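Gripper consumables budgeting

Gripper consumables budgeting is the part of automation planning that covers the parts of a gripping tool expected to wear out during its service life. It is usually kept apart from the capital budget, which pays for the tool, its mount and its controls. The main items are finger pads, pivot bushings, fasteners and spare fingers.

Background

Early purchase plans often listed a gripper as a single line. Rekha Upadhyay, a planner at the Dovton packaging works, argued in a paper dated October 4, 2019, that this hid most of the running cost. Her method, later called the Trangate schedule after the line on which it was tried, gives each wearing part its own replacement interval and unit price.

Pads and linkages

Foam finger pads are low in price and short in life. They hold smooth, light items such as plastic food containers with little force, but their edges fray and peel with use. Pads are ordered in matched pairs. Linkage arms and brass bushings last longer and are normally budgeted by the year. 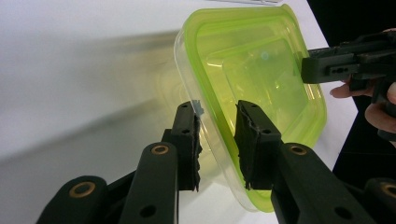

How many spare pads should be bought with a new gripper?
Under the Trangate schedule, 14 pads, or seven pairs, are ordered with each tool. Further orders follow the wear recorded in the first six months.

Hand-held tools used in pairs are budgeted as two separate units. Their pads seldom wear at the same rate, and shared stock makes the records hard to read.

Planning cycle

Orders are commonly placed in September, ahead of the new budget year. Roscoe Whitlock's revision for the Jarman plant at Skikelville added a reserve line for fingers damaged in handling. The reserve is set at the price of one full finger set per tool and is carried forward if unspent. Labor for pad changes is charged to maintenance.

See also: End effector; Life-cycle cost; Spare parts management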